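Saturday, bench 4

Cut the rest of the Tretex lining for the Gestcombe cushions this morning. Got 11 panels out of the roll, with a strip left over that is too narrow for anything but test pieces. Put it in the scrap drawer. Panels are stacked under the long ruler, grain running toward the window – please don't turn them.

Edges still fray on the curved side. Tried a shorter stitch on two scraps and it held better, so the Shakya machine stays on that setting until the order is done.
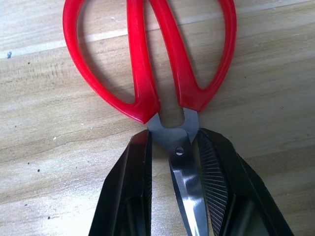
Scissors next. The shears have been chewing the lining in the last part of each cut, so I'm using the pair with the red handles for fabric from now on. Looked over the pivot screw and the collars where the plastic meets the steel before starting. Cut a 162 mm test strip, clean the whole way. No paper or card with this pair, and close them before they go down on the table. The old shears go to Skarnow for sharpening with the next parcel.

Still to do: piping, zipper ends, labels. Need 7 more zippers, same length as before. Thread is low – one cone of the gray left.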